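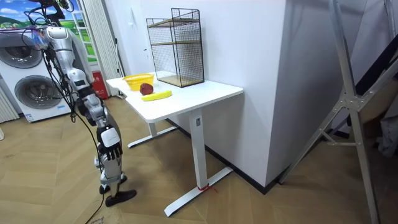
What Is a Sample? (And Why Does That Song Sound Like That Other Song?)

A kids' music page from the Divomcombe Listening Room
Posted 1st May

Ever hear a new song and think, wait, I know that bit? Your parents' car. Or a movie. Or a really old tune from a store.

Good ears! You maybe caught a sample.

So what is it?

A sample is a little piece of recorded sound. Somebody takes it from one recording and puts it in another one. Could be a drum beat. Could be one piano note. Could be a singer going "ohhh" for two seconds.

Not the same as copying the tune yourself on a keyboard. If you play the tune over again with your own hands, that's called an interpolation. Long word. In-ter-po-LAY-shun. A sample is the real sound, lifted right off the old record.

Think of a collage. You cut a picture of a tiger out of a magazine and glue it on your paper. That's a sample. If you draw the tiger yourself by looking at the magazine, that's an interpolation. Same tiger both times.

How did people do it before computers?

Scissors! For real. Music used to be kept on long thin tape. The sound was stored on the tape in tiny magnetic bits. People cut the tape with a razor blade, then stuck the pieces together in a new order with sticky tape. Tape on tape.

If you wanted a sound to go round and round, you stuck the end of the tape to the beginning. Made a circle. That's a loop! We still say loop now even though there's no circle anywhere.

Then DJs. At parties they had two record players and two copies of the same record. Dancers liked the drum part best, but the drum part was short. So the DJ played the drum part on one record, then the drum part on the other record, while spinning the first one back to the start. Back and forth. Fast hands. The drum part could go on as long as the DJ's arms did.

That drum part is called the break. Lots of music grew out of breaks.

Then came the sampler

A sampler is a machine that records a bit of sound and plays it back when you hit a button or a key. The early ones could only remember a few seconds. So people got sneaky. They played the record too fast going in (so it took up less room) and then slowed it back down inside the machine. It came out kind of crunchy and dusty. People liked the crunchy sound so much they still make it on purpose.

Now a phone can do it. Most music programs can too.

Things you can do to a sample

Loop it. Play it over and over.

Chop it. Cut it in small bits and play the bits in a new order. "Good morning everybody" could turn into "body good body good morning."

Pitch it. Make it higher or lower. Higher and the singer sounds like a chipmunk. Lower and the singer sounds like a sleepy bear.

Stretch it. Slower but not lower. Old tape couldn't do this by itself, slow tape always went low as well.

Reverse it. Backwards! A cymbal played backwards goes shhhhhhhWUP. You have heard this one lots of times, probly in a spooky movie.

Filter it. Take away the high sounds so it seems to come from under water or from the neighbors' house.

Words that get mixed up

A cappella: only the voice, no instruments. Italian words. Remixers love these because you can put a voice on top of any beat you want, if the speed matches.

Instrumental: the other way round. All the music and no voice.

Remix: somebody takes the parts of one song and builds a new version. It's still that song, with its name and everything. Faster maybe, or longer for dancing.

Mashup: two songs at once. The voice from one, the music from the other. Sounds like a mess when it's bad.

Cover: a different band plays the whole song over again themselves.

BPM: beats per minute. How fast the song is. A lot of dance music is faster than 120. If two songs have different BPMs and you play them together it sounds like shoes in a dryer.

A pretend song, piece by piece

Our Saturday group made a track last November called Plirdale. It's the name of the street where the bus stops. Took us one rainy afternoon. What's in it:

The beat. A pencil on a lunch box and a foot on the stairs. Recorded, then looped.

The low part. One hum. Just one! Pitched down till it was a bass. Played on the keys so one hum turned into a whole bass line.

The high sparkly part. A bike bell, backwards.

The voice. Somebody reading the bus timetable. Chopped up, so it goes "next next next next stop."

Then another group took the bus voice and put it over their own drums, way faster. They called theirs Pirzada. So now there's two tracks with the same voice in them. Is Pirzada a remix of Plirdale? We argued about this through the whole snack. Most of us said no, it only takes the voice, so it's a new song with a sample. A few people still say remix. You decide.

(OK it's not really a pretend song then. It's a real song. Leaving the heading.)

Do you have to ask?

Yes. The person who made a sound owns it, mostly. If you want to put a piece of someone's record in your song and then sell your song, or put it up for everybody, you need to ask first. This is called clearing a sample.

Usually you ask two times. Once for the recording (the sound) and once for the song (the tune and words). They can belong to different people. Sometimes they say yes for free. Sometimes they want money. Sometimes it's a no and the song gets changed or stays on the shelf.

A short piece still counts. People will tell you "under so many seconds is OK." There's no rule like that, it's a playground rumor for grownups.

And say who made it! On a record there's a list of names called the credits. Who wrote it, who sang, who talked in the background. Background talkers got left off a lot in the old days and fans are still trying to find out who they were.

Sounds you can use without asking anybody: your own. Doors. Spoons. Rain. Your own voice. Your friend's voice too, but ask your friend.

Try it

You need something that records. A grownup's phone is fine.

1. Find a sound you like. Short. One second is plenty.

2. Record it close up. Turn off the TV first.

3. Trim off the quiet bit at the front. If you leave the quiet bit on, your sound will come in late every time and the beat goes wobbly.

4. Loop it.

5. Find a second sound, a different kind. If the first was a thump get a tick.

6. Put them together. Thump tick thump tick. That's a beat!

7. Now wreck it. Backwards, slow, chopped, whatever.

8. Save it with a name you'll remember. Not "new 2 final new."

We use the Pluma pads on the long table, and the pads have 13 sounds on them to start with, but you can wipe those and put on your own. Please don't wipe the frog. Everybody uses the frog.

Listening game for the car

One person picks a song. Everybody listens for a part that repeats exactly the same. Real drummers are a tiny bit different every time they hit. A loop is exactly the same every time. Hands up when you think you've got a loop. Then listen for anything that sounds older than the rest, scratchy or far away, like it came from another room. Could be a sample. When you get home look up the credits with a grownup and see if you were right.

Next page: what a DJ has in their headphones.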